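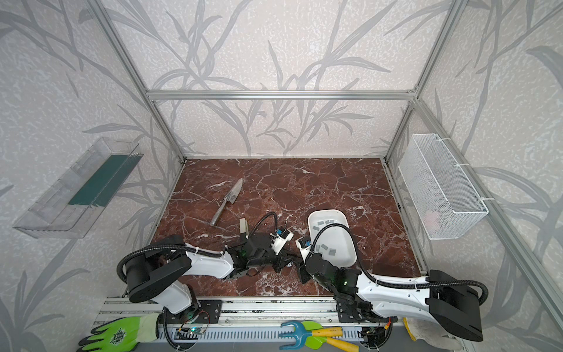
*Trowel and the white oval tray on the dark marble pattern, leaf panels on the walls.*

**Marble floor + bamboo leaf walls, too much?**

**mudroom_jo**
Ok so need opinions before I do the second bay. Floor panel is the Civholm marble look, dark red-brown w/ white veins. Walls are the Prindora leaf print, gray on pale gray. I like both. My sister says it looks like a hotel lobby had a fight with a spa.

Second bay is for garden stuff, indoor seed starting, bulbs etc. Questions:

- same floor again or something plain?
- will a metal trowel wreck it? mine just gets put down wherever
- shallow tray or deep tray

Budget is 200 for surfaces, could stretch a little. Not replacing the first bay.

**fernandfolly**
Keep the floor, lose the leaves. Two patterns that big is one too many. The leaves are huge.

**tallgrass88**
Disagree w/ above. Leaves are gray on gray, they sit back fine. It's the floor thats loud. White veins on dark red-brown, try finding a dropped white label on that. Or perlite!!

**mudroom_jo**
hm hadn't thought about perlite

**kettle_and_twine**
Trowel: yes it'll scratch. Maybe not the first week. Mine was a printed panel from a shop in Nasancombe, also dark, and after one spring there was a dull patch right where the blade always landed. Point did most of it. Hang the thing up.

**fernandfolly**
or put a mat down. Cheap rubber one, done. Hanging sounds nice and then you never do it

**kettle_and_twine**
I do it. Been doing it for 3 years lol

**tallgrass88**
Mat covers the floor you just paid for, so what's the point. Buy plain gray and skip the mat.

**mudroom_jo**
Mat might be the answer tho, only under the tray side. Nobody commented on the tray?? The gray pieces sit down in the bowl part ok but I worry about soil going over the rim

**siddiqui_plots**
Username is the allotment site, Siddiqui Plots, before anyone asks again.

Shallow is fine for small loose bits. For compost no. I use a deep one, 4 in. sides, and still sweep after. White is good though – you can see what's in it, esp. on a dark floor. Get the same color deeper and keep the oval for odds and ends.

**tallgrass88**
Square corners beat oval. You can push the trowel along the edge and get the last of the soil out

**siddiqui_plots**
Other way round for me. Soil packs into corners and stays there till July. Oval you wipe once.

**tallgrass88**
agree to disagree. I have a corner brush

**fernandfolly**
Of course you do

**pottingshedpat**
Late question, is that clear rack on the left wall any use for seed packets? Been looking for one that sits at an angle so I can read the fronts. Does yours hold much weight or only paper

**mudroom_jo**
Haven't tried packets in it. Will stick a few in and report back. Wouldn't trust it with a trowel

Ok so where I've landed, shout if dumb:

- plain gray floor in bay two
- same leaf walls (sorry fern)
- deep white tray, oval if I can find it
- hook for the trowel, mat if I turn out to be lazy

**kettle_and_twine**
Good list. Put the hook on the side of your good hand, I had to move mine

**fernandfolly**
Leaves again. Fine. Post a pic when its in so I can complain properly

**tallgrass88**
Plain gray, thank you. Measure the mat before you buy, around an inch short each side or it curls up the wall

**mudroom_jo**
will do, ordering tonite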